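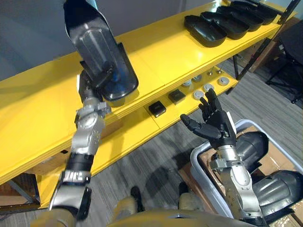
4.2 Trays above, parts below

Small parts have a way of wandering, and anyone who has kept a kitting bench for more than a week or two will know how quickly a tidy surface turns into a general resting place for whatever was last in someone's hand. When we began looking at how shelves were laid out at Beladel, our interest was in the larger stock, the bins and cartons that take up most of the floor. It was only after we had spent time at the benches themselves that we came to think the more telling story was in the short shelves that stand on them, with two levels and very little depth. Most of the units at Beladel follow the same plan, with trays kept on the upper level and the parts that go into them kept on the lower one. Figure 3 shows the plan on a bright yellow unit. Five black trays stand in a row along the upper shelf, another of the same shape is held up against its front, and the lower shelf carries two small black square boxes, a loose grid of round light-grey pieces and, back near the corner, a pair of small metallic pins.

We want to dwell a little on the upper level, which the people we talked with tended to pass over as the easy part. A tray is wide, it is light, and it can be picked up by its rim without much looking. Putting it high costs the worker a longer reach, but the reach is made only once per kit, and it leaves the better-lit and closer space free for things that need care. The older layout, which is still used in the Somboon annex, does the opposite. Trays there are stacked low, and the parts sit above them in open dishes. Workers at Somboon spoke fondly of this arrangement, and we should say that their benches were a pleasure to visit, but a good many of them also described having to stand on tiptoe to see which dish was running low.

Rows and stacks deserve a word as well. Stacked trays take up much less room, and on a crowded bench that is a fair argument. The trouble comes at the moment of separation, when two trays cling together and the worker has to put down whatever is in the other hand. A row avoids this entirely, at the price of filling the upper shelf from end to end. It also gives a gentle signal that we had not thought to look for at first: a row gets shorter as the shift goes on, and a glance from across the room is enough to tell whether someone ought to bring more. Three of the workers told us they judged the time to their break this way, and found it more dependable than the wall clock (which, in fairness, had been slow since February).

The lower level is where habits differ most. Our starting assumption, taken from the Stamoretti layout guide that both sites had been given, was that each kind of part would have a marked home and would stay in it. The guide asks for printed outlines on the shelf surface, one to a part, and the sample sheets that come with it are very handsome. In daily use we found something looser and, to our eyes, quite sensible. Parts of one kind were kept together as a patch, with a bit of open shelf between one patch and the next, and the edges of the patch were allowed to drift. The round pieces in Figure 3 are laid out in much this manner. They keep to their own area beside the square boxes, and although they are not in straight lines, it would be hard to mistake where one kind of part leaves off and the other begins.

Color does some of this work too. Light pieces against a strong yellow surface are easy to find, and the same can be said of black ones. Metal pins are a harder case, being slim and inclined to pick up the color of whatever is under them. Several workers had settled on standing pins upright toward the back, where they are out of the way of sleeves - and where, as one of them put it to us, a fallen pin is at least a pin that fell on the shelf and not on the floor. We do not have enough material on pins to recommend this as a rule, but we mention it warmly.

To see whether any of this mattered to the finished kits, we kept a log at 6 Vikovetti units over 30 working days. The log holds 1,009 kits. For each one, the person at the bench noted any part that had to be searched for, any part that turned up in the wrong patch, and any tray that was put back and taken down again. We asked for short notes and were given, on the whole, rather long ones, which we have read with gratitude and drawn on freely in Section 5. Searching was noted more often where patches touched one another than where a strip of bare shelf lay between them, and this held whether or not the shelf carried printed outlines. Trays were put back and taken down again mostly at the start of a shift, before the parts for the first kit had been set out below.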